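Lultstead Shared Workshop - Evening Course in Home Automation
Handout 4: Building and Trying Out a Two-Finger Gripper
Revised May 31, 2019

Print this page
E-mail this page to a friend

Welcome back, everyone, and thank you for sweeping up so nicely after the bracket session. Tonight we get to the part most of you signed up for, the fingers. Bring your Handout 3 along if you can find it, as the wiring table is in there and I have not copied it over.

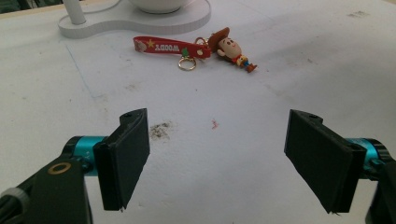
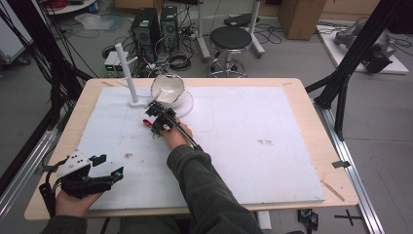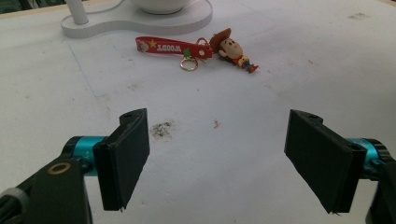 A pair of grippers over the big table, and one with its jaws wide open and the Woody keychain lying farther back.

1. What goes into a finger

Each finger is a flat pad, a round hub that the pad turns on, and an arm that carries the hub back to the handle. We print the pads in black and the hubs in teal (the teal was a lucky find, a big spool left over from the Bianchini lamp project, and I have grown very fond of it). The screw hole near the top of the pad is for the rubber facing. Put the screw in by hand first and give it a turn or two before you reach for the driver. I have stripped more of these than I care to tell you.

When both fingers are on, hold the gripper up to the window and close it slowly. The pads should meet along their whole length. If they touch at the tips and leave a gap lower down, loosen the hub, nudge the pad, and try again. Clean up the printed edges with a file before you do this - a stray whisker of plastic can fool you into thinking the pads are crooked.

Opening at full stretch is 90 millimeters. If yours stops at 58, the stop pin has gone into the inner hole. Everybody does it once!

2. Choosing things to pick up

Please don't start with a wooden block. Blocks are so easy that you learn very little from them, and then you go home pleased and come back disappointed. Small, lumpy, floppy things are much better teachers. A keychain is one of my favorites, with a soft strap that lies flat, a ring that likes to slide away from you, and a little figure at the end that rolls when you touch it. Try it from the strap side first and then from the figure side, and write down which you liked better.

A bowl and saucer make a good second exercise. Come at the rim from below and go gently, and keep the other hand's gripper well back until you need it.

3. Keeping a log

The Clakimex sheets are in the drawer under the kettle. Put down the object, the side you came from, and whether it stayed in the jaws to a slow count of 11. Last year's group filled in 1,227 lines between them, and reading back through those has saved me a good deal of guessing this spring. Pencil is fine. So is messy handwriting, within reason.

4. For next time

- Finish both fingers and label the handle with your initials.
- Read the Stesov motor leaflet, at least the first two pages. The section on current limits is dry going but we will need it in June.
- Bring one small object from home that you think will be hard to hold. Nothing breakable that you love, please.
- If your hub squeaks, a dab of the white grease on the inside only. Keep it off the pads.

Print this page
E-mail this page to a friend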